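Bosdale bench - hand gripper, setup and care

README for the Trorkell hand-held gripper and the recordings that go with it. Short version, will tidy later.

Before a session: check both fingers sit tight in their blocks. Screws back out after 60 or so cycles of hard closing, use the small driver. Wipe inner faces, dry cloth only. Open fully, close fully, 5 times. If one finger lags - stop, see Faults.
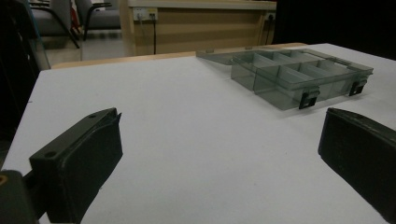 Last changed: Tue 20 August

Start pose is fingers open, pointed across the white table, organizer box at the far side with lid open. Keep the space between clear. Dont move the box once recording is on.

Faults
- finger lags: loosen, reseat, retighten. Still lags - swap for Pronar spare
- camera view tilted: redo the mount, then 15 test clips
- log stops early: disk full, usualy

Contents: 293 clips, one folder per session. Clips from before the finger swap are in old/, don't mix them in.

To do: Khattak pads, not fitted yet. Calibration file needs a rename.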